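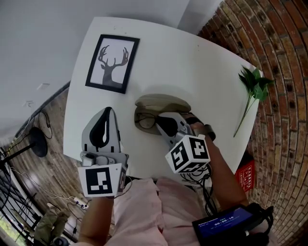 1/ Notes on the Mollotach small-cap fund's switch to swing pricing, effective with Monday's dealing point. I've read the revised prospectus so you can skip to the parts that matter.

2/ Mechanism: when net flows on a dealing day pass a threshold, the NAV per share is moved up or down by a set factor. Big inflow, price swings up. Big outflow, price swings down. The traders carry the cost and the remaining holders don't.

3/ The factor is capped at 90 basis points. The threshold is not published. Standard practice, as a published threshold invites people to split orders just under it.

4/ Arithmetic for a redemption of 2440 shares at an unswung NAV of $100: $244,000 gross. At the full 90 bp the holder gets $241,804. The difference, $2,196, stays in the fund. None of it goes to the manager.

5/ Performance fees are computed on the unswung NAV. This is in the appendix, second paragraph, and should have been on page one. If the fee ran on the swung price, a large inflow on the crystallization date could create a fee out of nothing.

6/ Reported returns do use the swung price. Expect noisier daily numbers and a slightly higher tracking error against the benchmark. A bad print on a heavy redemption day says little about the stocks.

7/ Sze-wing Fu asked whether in-kind redemptions are swung. They are excluded. Same for transfers between share classes, provided both legs settle on the same dealing day.

8/ Governance: Etthorpe, as administrator, applies the factor. The pricing group at Bostar reviews it every quarter, and can change it inside the cap without notice. Going above the cap takes 15 days' written notice to holders.

9/ Open item. The prospectus doesn't say whether flows are netted across share classes before the threshold test. I read it as fund level. Ariel Ocampo reads it as class level. The wording supports either one.

10/ I've sent the question to Etthorpe in writing and will add their reply to this thread. Section references are to the August version. The earlier draft numbers them differently.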